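Student project: sorting small items off a bed with a hand-held gripper

Climham Robotics Club forum > Projects > Manipulation

skistville_ben
Posted 4/7/26

We're in the second half of our project and I want opinions before we lock the task list. The task is clearing small loose items off a made bed. A person does it with the hand-held gripper, we record it, and the model trains on the recordings. We have 300 runs so far. Our advisor says the items are too easy and wants more flat things. Areti Chrysikopoulos, who is on my team, thinks we should keep the list and vary the bed instead.

The current setup is in the picture. Items are on the right side of the mattress and the blue cloth goes near the corner. We start every run with the jaws closed.
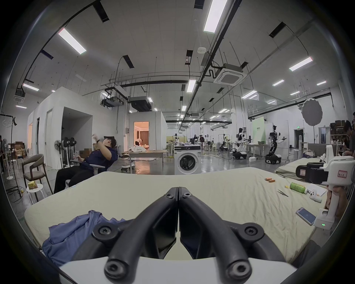
Bed task, jaws closed. Batteries, tweezers, green bottle and the phone are all on the sheet.

What would you change?

nollmont_t
I'm with your advisor. Batteries and a bottle are round and a two-finger gripper can deal with those. Paper on a soft surface is where ours failed. The fingers push into the sheet, the sheet bunches up, and you pick up sheet and paper together.

areti_c
We already have paper. There's a yellow scrap and a white sheet in that layout. My point is that the sheet is close to flat in most of our runs, and a real bed isn't. If the model only knows a flat sheet, adding more paper won't fix it.

nollmont_t
Fair, I missed the scrap. I'd still add a playing card or a bus ticket. Something stiff behaves differently from a scrap.

oconaill_fan
What are you using for the scoring? We used the Ó Conaill sheet last August and it gave no points for a grasp that slips and gets redone. Half our good runs came out as fails.

skistville_ben
Same sheet, but we changed that line. A redo counts if it happens within 2 tries.

gripper_dad
I'd take the tweezers out. Thin metal on a mattress is a bad first item and your students will spend the whole session on it. My group lost an afternoon that way.

areti_c
Disagree. They're slow but we get them most of the time if we come in across the handles. Roughly 70 of the runs include them. I'd drop the phone before I drop the tweezers.

gripper_dad
Why the phone?

areti_c
It's wide and flat, and people keep sliding it to the edge of the mattress to get a finger under it. That's a different skill and it should be its own task.

nollmont_t
Agree on the phone. Split it out.

skistville_ben
OK. Phone becomes its own task, tweezers stay, and I'll add a card. Areti gets 2 sessions with the sheet messed up on purpose and we'll compare. I'll post the numbers in this thread when we have them.

oconaill_fan
Please post your changed scoring sheet too.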